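4.2 Ground rules for outdoor trials

We should say a little more about how the rules in Section 4.1 were put to use, as several kind colleagues asked us this when the first draft went round. All outdoor trials of the Grotska platform were run on athletics tracks, and each one followed the same written code of practice, which Lleucu Samuel and Ebere Nwachukwu had drawn up over a long spring and which we have since grown rather fond of. The code asks for a named safety lead, a stop button in that person's hand, and a short talk through the route before the motors are switched on. It also asks that the lead looks up and around – smoke, weather, people, dogs – and writes down what is there, however dull the entry may seem.

We kept to one lane wherever we could. A painted line is a friendly thing for a small vehicle to follow, and the kerb on the inner side gives the safety lead an edge by which to judge drift (Figure 7).

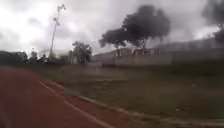 Who may end a trial early? Anyone present may end it, and the safety lead must then stop the platform at once and without argument.

Figure 7. Running track with white lane line, kerb and grass infield; dark smoke rises beyond the far side of the field.

The wording of that rule went through several versions. Gunhild Arnardóttir had first proposed that only the lead should have the power to stop, as in the older Murmont guidelines, and there is something to be said for a single clear voice. In the end we were won over by the wider rule, which newcomers found much easier to remember. The version dated 7/4/20 is the one used throughout this paper.

Across the whole study we logged 213 trials, of which 41 were ended early under this rule. We have kept those 41 in the data set, each marked with the reason given at the time, and we would warmly encourage others to do the same – a stopped trial still has a good deal to teach, and leaving it out makes the remaining figures look tidier than they ought to.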